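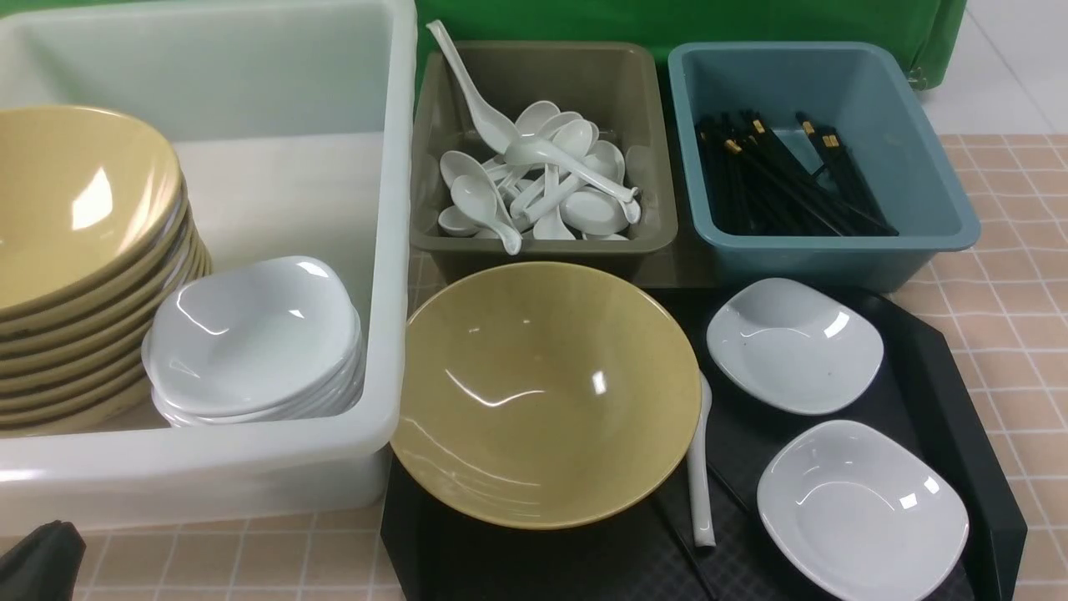 Last changed: 2019-05-04

Fincombe Lunch Prices
README and data card

Summary

Fincombe Lunch Prices is a table of lunch menu items and their posted prices, copied from printed menus, wall boards and takeout sheets in the town of Fincombe. The current release has 3,719 rows from 91 venues. A row is one item, at one size, at one venue, on one collection visit. The table was built for work on small-area food prices and for testing methods that match the same dish under different spellings.

The release does not cover dinner menus, catering price lists or delivery apps. Delivery prices differ from counter prices at many venues and would need a separate table.

Files

prices.csv - the main table, UTF-8, comma separated, header in the first line
venues.csv - one row per venue, with area code and venue type
dishes.csv - the list of 237 normalized dish names and their accepted variants
changes.txt - corrections made after first release
checks/ - scripts that test the three tables against each other

The scripts need only a standard Python 3 install. Run them from the top folder. They write to the screen and change no files.

Fields in prices.csv

venue_id: text. Joins to venues.csv.
visit: integer. 1 is the first collection round, 2 is the second.
item_raw: text. The item name as posted, including spelling errors and capital letters.
dish_id: text. Joins to dishes.csv. Empty if no dish name was assigned.
size: text. One of small, regular, large, or single. The value single means that the menu gave only one size.
price: decimal, in dollars, two places. Sales tax is excluded.
flag: text. Usually empty. See Flags.

There are seven fields and the order is fixed. Later releases will add new fields at the end only.

Collection

Venues were taken from the public business register, filtered to those that sell a hot or cold lunch for immediate eating. School and hospital cafeterias were left out because their prices are subsidized. Workplace cafeterias were kept if anyone could walk in and buy a meal.

The first round was collected by Vy Tăng and Bảo Tạ on foot. Menus were typed in at the venue where space allowed, otherwise from a paper copy on the same day. The second round covered the same list, with closed venues dropped and no new ones added. A venue that changed its name but kept its address and kitchen kept its venue_id. A venue that moved received a new one.

Daily specials were entered only if the price was posted. Prices given verbally were not entered. Where a wall board and a paper menu disagreed, the wall board was used and the row carries flag B.

Normalization

Each item_raw was compared with the variants in dishes.csv after lowercasing, removal of punctuation and folding of accented letters. Exact matches were assigned automatically. The rest were read by Thắng Lương and Ayten Eren, working separately. If both picked the same dish_id it was kept. If they differed, Chiến Đồng decided, and the row carries flag D.

Folding accents joins some words that are distinct in Vietnamese and in Turkish. The variants list has manual exceptions for the cases found so far. Users who work with those menus should start from item_raw, which keeps the original letters.

Combination plates were the hardest group. A plate with rice, one main and one side was coded by the main. A plate with two mains has an empty dish_id and flag P. Soup served with a sandwich at one price is treated the same way.

Flags

B - board and paper menu disagreed, board price used
D - dish name decided by third reader
P - combination plate with more than one main
S - daily special
T - posted price included tax, tax removed by calculation

A row may carry more than one flag. Flags are then written together in alphabetical order with no separator, for example DS.

Sizes

Size words were mapped from the menu wording. Cup and bowl were mapped to small and regular when a menu had both. A menu with bowl only was mapped to single. Half and whole follow the same rule. No volumes or weights were measured, so a regular at one venue cannot be compared with a regular at another. This is the most common mistake made with the table. Price per ounce cannot be worked out from it.

Known problems

Buffet venues that charge by weight are listed in venues.csv but have no rows in prices.csv. Counts of venues taken from the two files will therefore differ if the by-weight type is not filtered out.

Two venues on the Drekik side of the river share a kitchen and a menu. Both were kept. Drop one before computing averages by area - the check script prints a warning that gives both venue_id values.

Prices ending in .00 may have been rounded by the venue when tax is included. Rows with flag T have been recalculated and can be off by one cent.

The area codes follow the old ward map. The Cha and Emen wards were merged in September, after the first round, but are still coded separately here. A merged code can be made by treating both as one. We did not recode them, as the older price tables for the town use the separate wards.

Suitable uses

Comparison of posted prices within a venue between rounds. Spread of prices for one dish across the town. Testing of name matching code.

The table should not be used to rank venues by value, to estimate what customers spent, or as a current price list. It holds no sales data and no personal data.

Corrections

Send the venue_id, the visit number and the item_raw value exactly as it appears, along with the proposed correction. Corrections to price need a copy of the menu from the same round. Accepted corrections are listed in changes.txt and go into the next release. Existing releases are not edited.

License

The tables may be reused and changed with credit to Fincombe Lunch Prices. The scripts in checks/ are public domain.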